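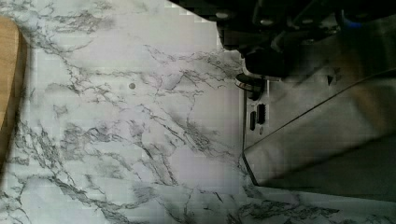

Mostafa Chraibi wrote in to say that his Oda knife sharpener skipped badly on the coarse wheel until he slowed right down, and did I find the same? I did, Mostafa, and thank you for writing, because it saved me from thinking I had a bad one!

I've had the Oda for 7 weeks now. It came from the little kitchen shop in Tostdale (a lovely drive, if you have the afternoon), and I had put off buying one for years because my father did all our knives on a stone and I felt a bit guilty.
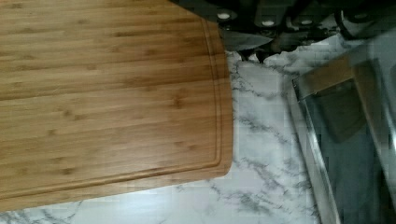
Well, the guilt is gone. My old chef's knife takes eight slow pulls on the coarse side and ten on the fine, and then it goes through a ripe tomato without squashing it. The handle is comfortable, even for my stiff fingers – I wish it were an inch longer, though.

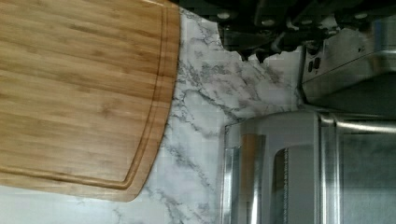
Page last updated: 12/22/19

Bread knives are another story. The Oda won't touch a serrated edge, so mine still goes to the man in Flendville, and he's booked up until January. I also tried the Tratov, which costs less, but it slid all over the place and left a rough burr on my paring knife.
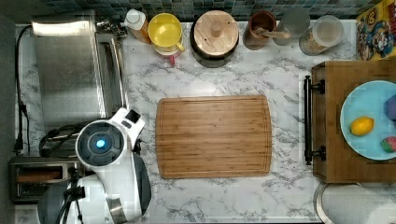 Bamboo board with juice groove

One small grumble: the little tray for the filings is fiddly to empty, so do it over the trash and wipe the blade well before you cut anything. I'd still buy the Oda again, and my sister is getting one too.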